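How do I get the creases out of a glossy white table cover?

Posted by Pei-shan Chiang, 9 July 2020

I put a glossy white cover on my craft table and the fold lines won't go away. They make a sort of grid across the whole top, and every lamp in the room bounces off them. I mostly use the table for snacks and tangerines while I work, so it doesn't have to be perfect, but it bugs me every time I set a mug down.
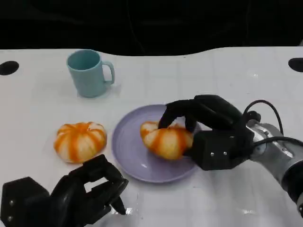
I've already tried leaving heavy books on it for 2 nights. That helped one corner and did nothing for the rest. Can I iron it? I'm scared of melting it — I really don't want to buy another one.

Yu-ting Chien

Hair dryer! Low heat, keep it moving, and smooth the cover with a folded dish towel as you go. I did mine a small patch at a time and it took some 34 minutes, but the lines are nearly gone. If you do iron, flip it over, put a towel on top and use the lowest setting, and please test a corner first. Let it cool flat before you put anything back (I didn't, and now I have a ring from a bowl).

Kwan-ho Lam

just roll it around a tube when you store it, never fold. mine came from Umali folded up like a map and it was October before it lay flat

Yao-tsung Mok

Seconding the hair dryer. Tape the edges down underneath first or it creeps around on you.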